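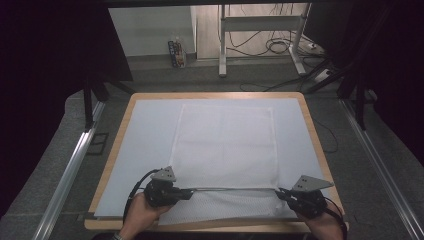 Teaching Two-Handed Cloth Folding with Hand-Held Grippers
Project report, Sillavov Lab, robotics practicum

1. Background

Our group was assigned the folding task for the fall practicum. The goal was to record enough human demonstrations of a towel fold to train a two-arm policy, and to document which parts of the recording procedure affected the quality of the data. Training itself is covered only briefly in Section 5.

Last year's group used the Cliltside remote-control station for the same task. Their operators drove both arms from a pair of leader handles. The recordings were clean but slow, and the operators had trouble judging how hard they were pulling on the fabric. We chose direct hand demonstration. The operator holds one gripper in each hand and performs the fold at the table, and the gripper poses and finger openings are logged together with video.

2. Task definition

One white cloth is placed on the board with its long side pointing away from the operator. A demonstration has four phases:

Approach. Both grippers move to the near corners with fingers open.
Grasp. Each gripper closes on one corner. The order is free.
Lift and tension. The near edge is raised and pulled taut between the grippers.
Fold. The edge is carried to the far side and released.

The phase boundaries were labeled afterward from finger opening and gripper height. The lift phase was the hardest to label, as operators often began pulling before the second corner was fully closed.

3. Hardware

The grippers are a matched pair with cables running back to the logging computer. Each one has a camera that looks out along the fingers. The fingers are linkage driven, and the fingertip pads are flat and narrow. We tried the wider Noltov pads first and dropped them. They picked up two layers of cloth too easily, and they hid the corner from the gripper camera at the moment of contact.

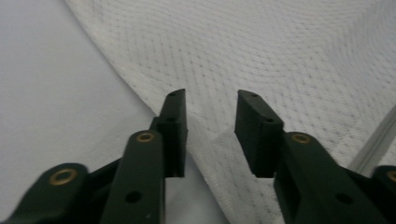 Figure 2. Gripper camera view with the fingers apart and the cloth behind them.

Part of each linkage stays in view of the gripper camera. We did not mask it out. The position of the arms gives a second reading of finger opening, which was useful for catching encoder dropouts.

4. Recording procedure

Two operators took turns. Before each block, the operator closed and opened both grippers fully so that the logs could be aligned with the video. We recorded 2,523 demonstrations and kept 2,485. The rejected ones had a tracking loss on at least one gripper or a corner that slipped during the lift -- we did not try to repair either kind.

Early operators moved too fast in the lift phase. A policy trained on those recordings tended to overshoot and drag the whole cloth toward the front of the table. We asked operators to hold the edge still for a moment once it was taut, and this also made the phase boundary easier to find.

5. Results

The policy was trained with the Pasichnyk code base at default settings. It completed the fold in 71 percent of trials. Most failures came in the grasp phase, typically with one gripper closing just short of its corner. Failures after a good grasp on both sides were rare.

6. Remaining work

All demonstrations used the same cloth weave and the same table height. A thinner fabric should be recorded before any claim is made about other materials. The cable on each gripper also limits wrist rotation toward the end of the fold, and operators compensated by stepping sideways. We have not checked how much of that motion shows up in the learned policy.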